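双臂台架收餐盘：夹爪掉盘的排查与处理

适用范围：桌面双臂、平行两指夹爪、盘子收入塑料收纳盒的作业。本页只谈掉盘、磕边和误夹，不涉及视觉模型训练。

故障经过

六月，Ninitari 工作间的台架在收盘作业中掉盘。右臂夹住盘沿，抬起后向收纳盒方向平移，盘子在途中绕夹持点转动，下缘先碰台面，随后脱手。盘沿崩掉一块，碎片落在两臂之间。当时操作员 Thongchai Rungrueang 伸手去捡，左臂仍在执行队列中的下一条动作，腕部从他手背上方擦过，未受伤。

事后按两件事处理：一是掉盘本身，二是人在手臂未断使能时进入工作区。后者按安全事件登记，前者按工艺故障登记。两者分开填表，不要合并。

先停机，后清理

1. 按急停。软件里的“暂停”只停止下发新指令，已进入队列的动作仍可能执行完。
2. 确认两臂都已断使能。断使能后手臂会因自重下垂，夹爪下方有盘子时，先用手托住前臂再断。
3. 戴防割手套。大块用手取，小块用硬纸片刮到一处，最后用湿厨房纸按压台面，用过的纸单独包好再丢。
4. 检查夹爪指面。陶瓷碎屑嵌进指垫后，下一只盘子会被划伤，指垫也会提前打滑。
5. 检查前横梁的型材槽。碎屑容易落进槽里，用毛刷顺槽方向刷出，不要用压缩空气吹。
6. 沿线缆摸一遍。前臂上的走线若被碎片划破外皮，更换，不要缠胶带继续用。

原因排查

按下面的顺序查，每次只改一项，改完空跑一遍再上盘。

夹持点偏离重心。单手夹盘沿时，盘子的重量全部落在夹持点一侧，抬起后必然有转动趋势。盘子越大越明显。夹入深度不足时，仅靠指尖摩擦压不住这个力矩。Ninitari 的台架原来夹入 14 毫米，对小盘够用，对大盘不够。处理办法是加深夹入，或改变姿态，让盘面接近竖直后再平移。

指垫有油。指垫沾过洗洁精残液或食用油后，目视看不出来。用中性清洁剂擦洗，清水擦两遍，晾干。不要用酒精长期擦硅胶指垫，会变硬。

平移速度过高。原程序平移速度设为每秒 300 毫米，起停段没有加缓冲。降到每秒 100 毫米后，同一只盘子不再转动。节拍变长，可以接受。

夹持力设得过大。这一条常被忽略。力大时指垫变形，盘沿被挤向指根或指尖，反而不稳；薄边盘还可能直接崩口。力应从小往上调，调到抬起后轻推不滑即可。

误夹相邻盘。盘子彼此搭叠时，下指可能插到两只盘之间，也可能同时夹住两只。夹两只时，抬起瞬间看不出异常，移到半途下面那只才脱落。排查时在夹持后加一步：抬高少许，停一秒，核对开度读数。读数大于单盘厚度即放回。

透明盘漏检。玻璃盘放在浅色带纹理的台面上，相机画面里几乎没有边界。程序以为那里是空位，手臂下降时压到盘面。处理办法有两种：透明盘不与其他盘混放；或在台面铺一张深色无光的垫子。Ninitari 选了前者，垫子会移位。

台架与摆放

两臂共用一条前横梁时，一侧的碰撞会传到另一侧。掉盘之后，两侧底座的螺栓都要复紧，只查出事那一侧不够。复紧后各臂回零，比较零点读数与上次记录，差值超限则重新标定。

收纳盒宜放在靠后居中的位置，两臂都够得着。盒沿高度要低于夹爪松开时的高度，否则盘子在盒沿上磕一下再滑入，崩口多半出在这里。盒底垫一层硅胶网，可以减轻后放入的盘子对先放入的盘子的撞击。

立盘时下缘需有支撑。夹爪夹住上沿把盘子竖起，下缘若搭在另一只盘上，容易滑开。先把旁边的盘子挪走，再做竖起动作。
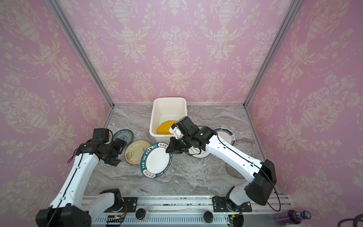
复机步骤

1. 清空台面，空跑整套动作，听有无异响。
2. 放一只不易碎的替代盘（密胺或塑料均可），单臂夹取，重复到连续成功为止。
3. 换上瓷盘，先小后大。大盘只用竖起后平移的路径。
4. 两臂同时运行前，核对互锁区。一臂在收纳盒上方时，另一臂必须停在区外。
5. 满负荷运行一个班次，记录掉盘次数、磕边次数、误夹次数，分列填写。

指垫更换周期

台架目前按 1,000 次夹取更换一次指垫。原用 Dirico 的平面指垫，后改用 Skanitz 的细齹纹指垫，夹光滑釉面时滑移减小，但齿缝容易存油，清洗要用软毛刷。两种指垫厚度不同，更换型号后必须重设开度零位，不然误夹检测的读数全部偏移。

人员规定

手臂带使能时，任何人不得把手伸过前横梁。取物、摆盘、扶盘，一律先停机。急停按钮到操作位的距离以坐姿伸手可及为准，按钮前不放水瓶、抹布和线缆。

需要两人配合时，由按急停的人负责恢复运行，另一人不得代为复位。该条自掉盘事件后执行，Malinowski 分部的台架同样适用。

登记表填写要点：写明哪一侧手臂、夹的哪一类盘、夹入深度、平移速度、指垫已用次数。盘子损坏的，保留最大的一块碎片，标明夹持点位置，与登记表放在一起。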